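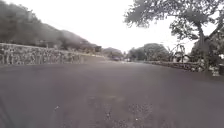 Callum Hollis wrote back that a wheel motor doesn't care about our schedule, and he wants the left one swapped before any more road time. I'm not convinced. Soltard billed us for the last swap in December and the pull to the left came back within 200 meters.

We use cookies to improve your visit. Accept | Settings

Status at 14 Mar 2018: front bearings cleaned of grit, tire pressures reset, camera mount retightened. Four of the five service items are closed. The fifth, wheel alignment, stays open until Feteck sends figures I can check.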